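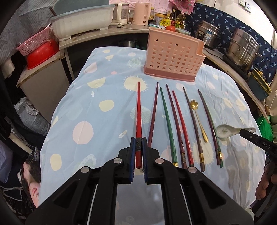

I have been thinking about chopsticks, and in particular about the habit of keeping them in proper pairs, which I was brought up without and only came across when I was grown. In our house in Stodby the chopsticks lived in a drawer all together, and when it was time to eat you put your hand in and took two. If they matched, lovely. If they didn't, you ate your dinner just the same. I still lay them out on the tablecloth now and then to see what I have got, and it is always the same sort of muddle: a bright red one, a green one with a twisted handle and a gold band, several in that dark maroon that every set seems to have had at one time, a brown one with its own shiny band near the square end, and usually a spoon or two that has wandered in among them. I find I am fonder of that muddle than of nearly anything else in the kitchen, and I should like to make a case for it.

The case against is easy enough to put, and my friend Naheed Dogar puts it very well whenever she comes to eat. She grew up in a house of forks, as she says, and came to chopsticks late and took them seriously. She bought a good set, all alike, and she keeps them in the long box they came in. Her view is that two sticks of different lengths make the work harder for a learner, and that a smooth one paired with a ridged one is a recipe for noodles down your front. I can't say she is wrong. I have had plenty of noodles down my front. When we have someone at the table who is new to it all, I do go through the drawer and look for two that agree with each other, and I feel a bit of a fraud handing them over, as if the rest of us ate like that every day.

But then I think of Nhàn Vương, who taught me to cook most of what I can cook, in a kitchen so narrow you had to take turns breathing. She had a jar of chopsticks by the stove and I don't believe there was a true pair in it. She would pull two out without looking, tap the ends level against the worktop, and off she went, turning things in the pan, lifting out a bit of ginger, beating an egg, pointing at me to make me stand somewhere else. The tapping is the whole secret, she told me. You level the tips, because the tips are what do the work, and you let the other ends come out wherever they please. I have tapped mine on the table ever since, even when they match, and Naheed says it sounds like somebody calling a meeting to order.

There is a way of shopping that says every object must have its fellow. You see it with crockery and glasses and bed linen, and I have been as guilty as anyone. The year we moved to Wernach I decided we were going to be people with a matching table, and I bought a service for 8 (bowls, small dishes, spoons, the lot) and packed the old things in a box in the cupboard under the stairs. It looked very handsome for a while. Then a bowl went, as bowls do, and after that a spoon, and I noticed that I minded each one out of all proportion. I was cross with my own children over a spoon! I had never once been cross about a spoon in Stodby, where a lost spoon simply meant that one of the others got used more often. A set is a thing that can be spoiled, and I had gone and spent good money on something to worry about. I fetched the box out again in June, when the windows were open and I was in a mood to turn things over, and the matching bowls that were left went in with everything else and have been much happier company.

I am particularly soft about spoons, I should admit. There are people who would look at a slender gold one with a bowl shaped like a flower and ask what on earth it is for, and I would have to tell them it is for whatever you like. It does for jam. It does for sugar, and for fishing the last olive out, and Amel, my youngest, will have no other for yoghurt, so that there have been mornings of real bad feeling when it was in the wash. Then there are the white china soup spoons, the sort with a flat bottom so they sit down nicely on the table, and I love those for being so sensible. You can get a dumpling and a good mouthful of broth into one and have the lot without any fuss. Some have a small hole in the handle, and I always mean to put up a row of hooks and never do.

I don't want to pretend there is anything noble in it. Some of it is plain laziness, and my husband Tai, who does most of the drying up, would tell you so. Sorting chopsticks into pairs when they all come out of the rack at once, tips up and tips down, is a dull job, and I would sooner sit down with my tea. He did it faithfully for a month once to prove that it could be done, with an elastic band around each pair, and what happened was that we ran out of elastic bands and everyone stood at the drawer with dinner going cold, picking them off.

But I do think a mixed drawer tells you something that a boxed set can't. The dark ones with a bit of gold on them came from my aunt, who thought plain chopsticks looked unfinished. The red ones were bought for a New Year and were supposed to be put away afterwards. One or two I can't account for at all and I suppose they came home from somebody else's house after a party, in the bottom of a bag with the serving dish, and somewhere there must be a drawer with the other half of the pair in it. I like to think of it being used. I like to think somebody is holding it along with one of mine, tapping the ends level before they start.

Naheed has offered to give me a set like hers, in the long box, and I have told her that if she does they will go straight in the drawer with the others. She says she would expect nothing else, and that she would like the green one in exchange.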